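Shop > Pet Toys > Questions I Get a Lot

I run Potarside, a small online shop for cat and small-dog toys, and I answer all the email myself (usually with a cat on the keyboard). These are the ones that keep coming back!

Which toys are safe to leave out overnight?
The big ones with no loose parts. Anything with string or feathers goes in the drawer when I go to bed — please do the same, even if your cat gives you that look.

How do I store them all?
I swear by open baskets, and I have far too many of them. Wire is my favorite because I can see what's in there and crumbs fall straight through.

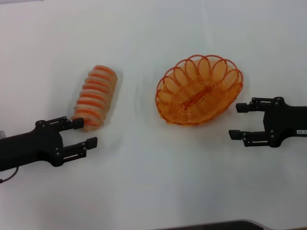 Do you sell anything for cats who ignore toys?
Plenty of cats get bored with a toy that's always on the floor, so I put most of ours away and bring out a couple at a time. Start with something that has texture. A ribbed shape like the orange and cream striped one gives claws something to explore, and the oval orange wire basket next to it would look nice on a shelf between play sessions.

How long does shipping take?
Orders inside the country usually arrive within 10 days. If you haven't seen yours by then, write to me and I'll chase it.

Is there a minimum for free shipping?
Yep, it's $40, and sale items count too.

Can I return something my cat hates?
Unused toys, sure. If it's been chewed, I'm afraid it's yours now — though you're welcome to send me a picture of the damage.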